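Brundisum 4 – calibration and perception software for two-armed workstations

Brundisum is a software package for laboratories and workshops that operate arms fitted with wrist cameras. It determines where each camera sits in relation to the gripper, combines the depth data from all views, and passes a single set of object positions to the motion planner. The software is developed and maintained by Lumbantobing and is supplied with a site licence.

Version 4 was released on 21/04/2021. Existing licence holders may upgrade without charge until the end of June.

Wrist camera calibration

A camera carried on a bracket beside the gripper will shift slightly whenever its screws are tightened or a cable is re-routed. Brundisum therefore treats the camera position as a value to be checked at the start of each session. The operator starts the routine from the main panel, the arm moves through a fixed set of poses, and the result is compared with the last stored value.

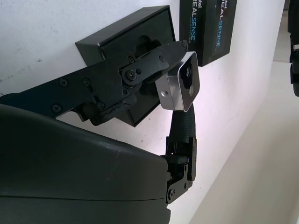
Where the difference exceeds the limit set by the site, the planner is held until the new value has been accepted or refused. All accepted values are kept in the session record, which stores up to 1000 entries per arm. Parts of the gripper that remain in view at close range can be masked once and the mask saved with the tool profile.

Mixed end tools

The two arms need not carry the same tool. Each tool has its own profile, holding its shape, reach, grasp types and safe approach directions. The Irner planning module reads both profiles and decides which arm should approach an object – a parallel gripper for a small carton, for instance, or a multi-fingered hand where a wider hold is required. Operators may override the choice at any point before motion begins. 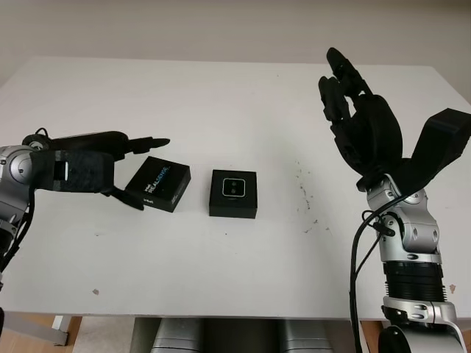
Two small boxes on the table, with a gripper on one side and a multi-fingered hand on the other.

Dark and glossy packaging can return incomplete depth data. The Fukeck filter, new in this version, fills small gaps by comparing views from the head and wrist cameras. "Sites should test the filter with their own packaging before changing the default settings," advises Birger Lundgren, head of perception software.

Ordering

Site licence, two arms: order code 3146
Additional arm: order code 1621

Enquiries regarding installation and training should be addressed to Tirta Sembiring, Customer Support.

This website uses cookies to remember your settings. Accept | Manage preferences

© 2021 Lumbantobing. All rights reserved. | Contact | Back to top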